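Tetcombe Repair and Reuse Project
Progress report to Vovent, second quarter
Prepared by the project office

Sorry for the short form this time, quarter ran long and the grant portal closes at 5. Full spreadsheets are in the shared folder. Headlines below.

Where we are

Items taken in: 1,686. Items fixed or cleaned and back in use: 1,098. The rest are waiting on parts, waiting on a person with the right skill, or went to recycling. Split is in tab 2. Target for the half year was set before we had the Mostport drop-off so ignore the percentage column, it compares against the old number. Will fix the formula.

Mostport drop-off opened in April. Two mornings a week, side room off the library. Busier than we planned for. Mostly clothes, bags, small lamps, a lot of kettles. We had to stop taking kettles in May, no shelf space and the switch parts were back ordered. Taking them again now.

Tetcombe main shop steady. Saturday hours dropped for the summer, evenings added instead. Evening take-up good so far, too early to say more.

Spending

On track except two lines. Thread, zippers and webbing over budget (sewing side has grown faster than electrical). Van hire under, we combined the Mostport and Tetcombe runs. Asking to move the van underspend to sewing supplies. Form attached, needs your signature before we can order. If you could turn that around by the end of July that would help, the industrial needles are nearly gone.

Rent at Mostport is fixed through the winter. Electric is not. Reading went up once the second iron was plugged in, we are watching it.

School bag drive

Ran it with the Đào tailoring shop, who lent us a walking-foot machine and bench time in exchange for first pick of the scrap fabric. 701 bags collected from four schools and the community center. More than the storeroom could hold so part of it sat in the hallway for most of May. Fire exit kept clear, checked it with the building manager.

Common jobs, in order: zippers, strap ends pulled out of the seam, torn mesh pockets, worn piping. Piping is the slow one. You have to open the seam, lay in new cord and close it without puckering the panel. We timed a few and it is nearly double a zipper. Next round we'd like to patch short worn stretches by hand and only replace full runs if the cord is showing.

Cleaning also slower than expected. Dry brush first, then spot clean, then hang. Skipping the dry brush just pushes dirt into the weave, we learned that on the first batch. Drying racks are the bottleneck, two more requested in the Q3 budget. 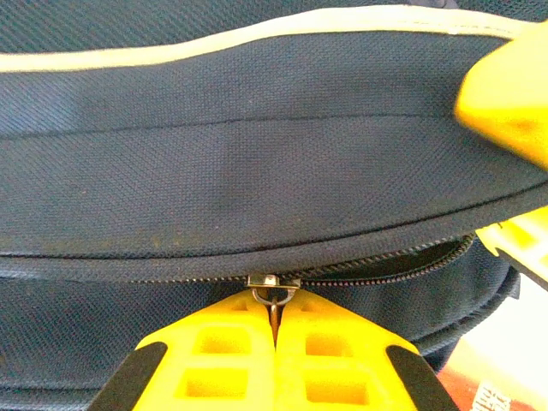 Navy bag with cream piping, close up. Specks on the panel are the kind of thing the dry brush step is for.

Finished bags go back to the schools in August, before the supply lists go out.

Problems

Booking system double-booked the evening slots for a stretch in May. Patched. One complaint, answered.
Parts supplier changed its minimum order, so we are buying bigger lots less often. Storage again.
Sewing class waitlist is long and we only have the one instructor. Ad is out for a second.
Survey return was poor. Shorter one going out, five questions, paper copies at the desk.

Next quarter

Return the bags. Second sewing class if we can hire. Move Mostport shelving to the back wall so the door opens all the way. Sort out the kettle backlog. Mailing list is at 1,531 and we want to start a monthly notice with opening hours and what we are short of, draft will come to you frist.

Decisions needed from you: the budget move, the drying racks, and whether the half year visit is at Tetcombe or Mostport. Either is fine with us, mornings are easier.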